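Cell notebook, Woltwood bench, June

Picked up again after lunch, about 1:30. Embla Engström had the arm until then, so everything below is the afternoon, plus a few things I carried over from her page so that Gheorghița doesn't have to flip back and forth the way I did.

Where we left it: the cushion cell had been faulting on the wrist joint during the seam passes, always near the end of the stroke and always with the same torque warning. Embla's guess was the bellows sleeve, mine was the cable. We were both a little bit right, which made for a pleasant afternoon, all things considered.

The sleeve first. The log has it going on at 242 hours and the counter now reads over 3,000, so it has earned its keep! I took it off, turned it inside out over the sink and went along every fold with a flashlight and my thumb. No splits. It was stiff at the nozzle end, though, and there was a fair amount of lint packed into the bottom of the folds on the inside, which I suppose has been creeping in past the collar for months. Warm water, a drop of dish soap, a soft brush, and then I hung it over the back of the chair while I did the rest. Please don't use the solvent wipes on it. I know they're right there on the shelf and I know they're quick, but the last sleeve went tacky and we had to order two weeks ahead of plan.

Then the cable. It had been tied a bit too snugly up near the wrist, and when the joint rolled over for the deep part of the stroke it was pulling like a dog on a leash. I cut the tie, gave it a couple of fingers' width more slack and tied it again with the hook tape from the Flelach box, so the next person can adjust it without snips. I rolled the wrist by hand through the whole range, both ways, and it felt nice and even.

Put the sleeve back on, ran the tool home, and redid the tool center point, which I'd been putting off. The old value had the tip too long by a hair, and with a nozzle going down into soft stuff a hair matters more than you'd think (the cushions forgive you right up until the bottom of the seam, and then they don't). New values are saved in Jutollow under program 406. The old one is still there too, renamed with an "old" at the end. Leave it for now, please.

For the test piece I used the three-fabric nest: the light gray twill, the fuzzy beige, and the brownish gray one. I like the spot where all three come together because it's the worst one, and if the tip sits well there it will generally sit well anywhere on the seat.

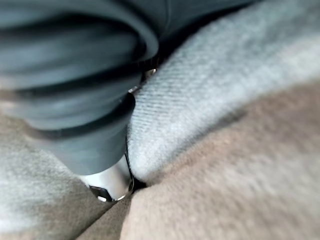
Test strokes and settings

Started at 10 percent speed with my hand on the stop, and I'm not ashamed of it. Each stroke: approach, settle, down into the crease, dwell, back out along the same line. No torque warning at that speed. I brought it up in small steps until we were at the normal rate, still no warning, and then let it run while I made tea and wrote this page, listening out for the beep. It never came.

Settings as they stand now:
Approach speed unchanged
Dwell a touch shorter than before, Embla's suggestion, see her page
Contact force limit back to the original value (it had been nudged up at some point to get past the fault, and I would really rather we didn't do that)
Cable slack checked with the wrist at both ends of its travel

Still to do

The collar is the thing that bothers me. If lint is getting in past it, a clean sleeve only buys us a few months. Gheorghița mentioned a felt ring she had cut for the other cell, the one everybody calls Ghiță, and I'd love to try the same on this one if there's any felt left. Could you leave a piece in the top drawer?

Also, somebody should look at the nozzle under the magnifier when it's next off the tool. I wiped it down and ran a fingernail round the rim and didn't catch on anything, but my fingernail isn't much of an instrument, and a burr would snag the twill long before it bothered the fleecy stuff.

Spare sleeve is on the middle shelf, still in its bag. Hour counter not reset, same sleeve. Arm parked and powered down at 4:45, key on the hook.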